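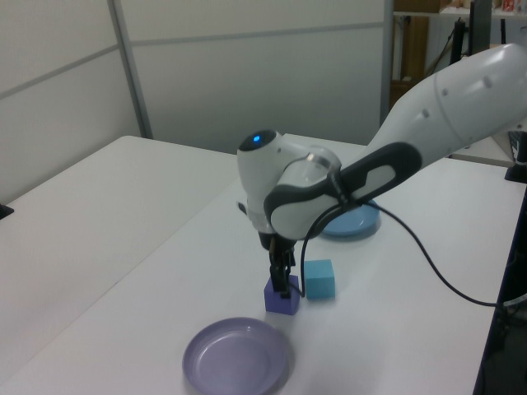 A purple cube under a black gripper, on a white tabletop.

How to read book reviews before you buy a novel

Posted 13th February by Faith Lyimo

I buy too many novels and finish too few. For years I blamed the novels. Then I went back through the reviews that had talked me into them, and most of the warnings were sitting there in plain sight. I had skipped them because the star rating was high. What follows is how I read reviews now. It won't stop you buying a dud, and I'd distrust anyone who said it would.

1. Ignore the average. A book with 1000 ratings and a lovely score tells you that plenty of people liked it, and you have no idea who they are. My copy of The Salt Road to Karaki had a near perfect score. I gave up on page 98.

2. Start with the three-star reviews. Five-star readers are often still glowing, and one-star readers are sometimes cross about the postage. The middling ones tend to say what happens in the book and where it sags. Read four or five before you look at anything else.

3. Cross out the empty words. "Gripping", "stunning", "couldn't put it down" - take them all away and see what's left. If nothing is left, you have read an advert, whoever wrote it. A review worth having mentions a character by name, or a chapter, or the way people talk to each other.

4. Look for the same complaint twice. One person who finds the middle slow may have been tired. Three people who all say it drags once the family leaves Drodesville are probably telling you something. I still bought that one, and yes, it drags once they leave Drodesville.

5. Check when the reviews went up. A heap of praise from before the book was out usually means free copies. Free copies don't make people liars, but I do think they make them polite.

6. Find one reviewer you disagree with reliably. Mine is Nusrat Begum, who reviews for our library newsletter and adores long sea voyages. She called Zurkaston "a feast" at 428 pages. I put it straight back on the shelf. She is far more use to me than any prize list.

7. Read the first chapter yourself. Most shops will let you see it free online, and a library will let you see the lot. If the prose annoys you on page two it will annoy you on page 379.

A word about endings. Plenty of reviewers give them away, and some readers get very upset over it. I don't much mind, and with animal stories I'd rather know. If you do mind, stop at the first mention of "the last few chapters" and scroll on.

Comments are open if you think step five is unfair. Two people have told me so already.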